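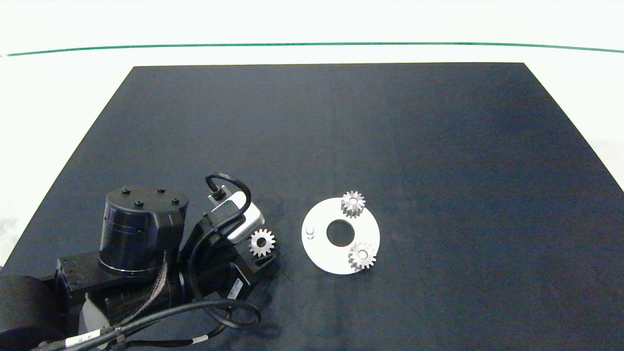
Quiénes somos

Por el equipo de Cusstead · Actualizado en enero

Cusstead es una asociación de familias que conviven con alguien que apenas sale de su habitación. Llevamos 11 años en esto y todavía no hemos encontrado una frase corta para explicarlo en una cena. Si decimos «aislamiento social prolongado», la gente asiente con gravedad. Si decimos «mi hijo no sale», nos recomiendan un gimnasio.

Empezamos en la trastienda de una papelería, tres madres y un padre que se había equivocado de reunión y se quedó. Queríamos comparar presupuestos. Todas habíamos recibido ofertas de centros que prometían devolvernos a un hijo madrugador en un trimestre, con folleto satinado y pago por adelantado. Puestas las ofertas una al lado de otra, vimos que algunas compartían hasta las faltas de ortografía. Aquella tarde nadie firmó nada y hubo que comprar más café.

Hoy somos 27 familias y un local con calefacción, según el mes.

Qué hacemos

Acompañamos a los padres, a las parejas y a los hermanos, que suelen ser los primeros en descolgar el teléfono y los últimos en dormir. La persona que está en la habitación puede participar cuando quiera, como quiera y por debajo de la puerta si hace falta. Hay quien nos escribe durante meses sobre cualquier cosa menos sobre sí mismo. Sabemos bastante de trenes gracias a eso.

El programa Wallix es nuestro grupo de escucha. Se reúne a las siete de la tarde, dura hora y media y termina a las nueve. Cada grupo tiene un máximo de 8 asistentes y una psicóloga que cobra por su trabajo, detalle que ponemos por escrito porque nos lo preguntan mucho, a veces en tono de reproche.

Ngau es el servicio de visitas. Una persona formada va a casa, se sienta en la cocina y toma algo con la familia. Puede que en la primera visita no ocurra nada más. En la décima, tampoco es seguro. Las visitas se acuerdan antes con todos los que viven en el domicilio, incluido quien no ha contestado, al que se le deja una nota con la hora y el nombre de quien viene.

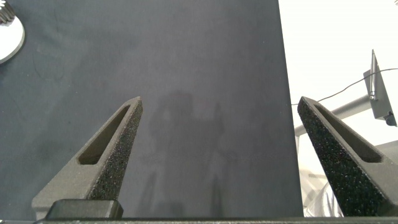 Con Havell revisamos contratos. Si una empresa le ofrece un internamiento, un traslado nocturno o un «rescate», tráiganos los papeles antes de pagar la señal. Miramos quién presta el servicio, con qué titulación, qué pasa si el interesado dice que no y cómo se recupera el dinero. Esta última cláusula suele ser breve, cuando existe. La consulta es gratuita y respondemos en 3 días laborables, salvo en agosto, mes en el que también a nosotros nos cuesta salir de casa, pero por el calor.

Qué no hacemos

No entramos en ninguna habitación sin permiso. Tampoco garantizamos resultados, ni publicamos testimonios con música de piano, ni sustituimos a los servicios de salud mental o de urgencias. Si hay riesgo inmediato para alguien, llame al 112 y luego, si quiere, a nosotros.

De dónde sale el dinero

De las cuotas, de una subvención municipal que llega cuando ya la hemos gastado y de un mercadillo de libros en el que vendemos, sobre todo, los mismos libros del año anterior. No aceptamos comisiones de clínicas ni de residencias. Nos han ofrecido dos, una de ellas dentro de una cesta de Navidad. Devolvimos la cesta entera, turrón incluido, y hubo debate.

Cómo venir

La primera charla puede ser por teléfono, por correo o en persona. No hace falta traer informes ni haber convencido a nadie en casa. El timbre del local falla, así que conviene golpear el cristal.

Contacto · Aviso legal · Privacidad · © Asociación Cusstead. Todos los derechos reservados · Volver arriba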